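Flurkham Toy Library, laundry room
Progress report to the Habte Fund
January 7, 2025

Dear colleagues,

With your grant of 482 euros we bought a used front-loading washing machine, and it is now in place at our Urkov branch. Installation was delayed by 11 days, as the water tap in the room had to be changed first.

In this period we washed 30 soft toys. Each toy goes in alone, on the gentle program, and is then checked at the seams before it returns to the shelf. Large plush animals are slower to dry than we planned, so 19 of them are still not back on loan. We ask families to be patient.
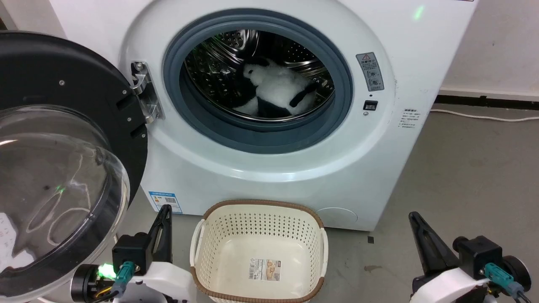
For the next period we wish to buy a second drying rack and mesh bags for the small toys. The Karinon branch has also asked to send its toys to us, and we would like your opinion on this before the end of January. The receipts are attached.

With kind regards,
Flurkham Toy Library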